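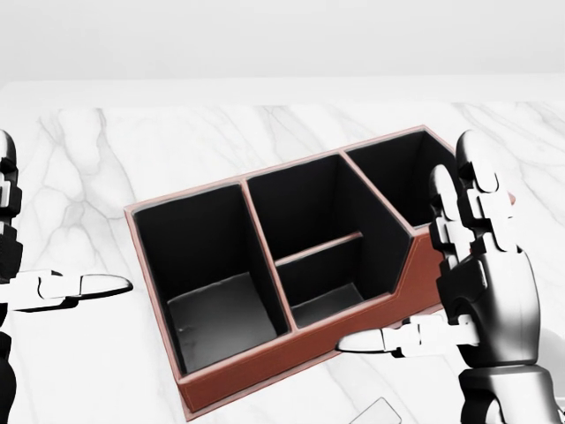
Illustration: Jimgate Review picture desk

Jimgate Review > Opinion > Working Life
Opinion News Letters Archive Contact
Last updated: October

The Case for the Assigned Desk

By Titilayo Olaniyan

When the Fellport office of the Uzor benefits service moved to shared seating, its 309 employees were asked to clear their desks by four in the afternoon. Each was given a locker. The plan stated that the change would save floor space and encourage staff to meet colleagues from other teams. The first aim has been met. The second deserves a closer look than it has received.

Shared seating rests on the idea that a desk is only a surface. For a person who answers mail for an hour and spends the remainder of the day in meetings, this may be true. For a claims examiner it is false. An examiner works with reference sheets, a second screen set at a certain height, and open files whose order means something. Under the present rules all of this must be taken down every evening and put back every morning. In a staff survey last spring, 56 percent of respondents said they began their first case later than they had under the old arrangement.

The plan also weakens the ordinary ways in which people learn a job. New examiners once sat beside experienced ones for 23 weeks. They overheard telephone calls and asked small questions that would never justify a message or a meeting. Jaqueline Sandoval, who supervised training before the move, has written that her trainees now spend part of each morning looking for her. A trainee who must search for help will often decide to guess.

Supporters of the policy point to empty chairs, and they are right that many desks stood unused on any given day. Space costs money, and a public service must account for it. But the remedy should follow the work. The Prallanwood branch kept assigned desks for examiners and trainees and placed everyone else in shared rooms. It gave up 2 floors of its building and has reported no rise in late decisions.

Fellport should adopt the same rule before its lease is renewed. Managers should ask each team how much of its day depends on a fixed place, and should publish the answers. Where the need is plain, the desk should be given back — with the name card, the drawer key and the right to leave a file open overnight.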